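4.2 Leakage estimates

The Darkeo utility puts its mains losses down to old pipe joints. We doubt it. Of 687 night-flow readings, 123 came from meters already past their service life, and the Venell zone has had no pressure logging since June. A worn meter and a leaking main can give much the same reading.

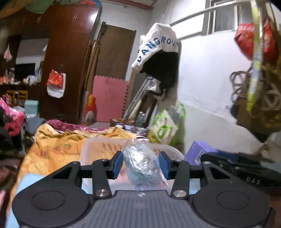

Figure 7. Item in clear plastic wrap, with a slotted basket behind.

Until the meters are tested, we treat the loss figure as unproven.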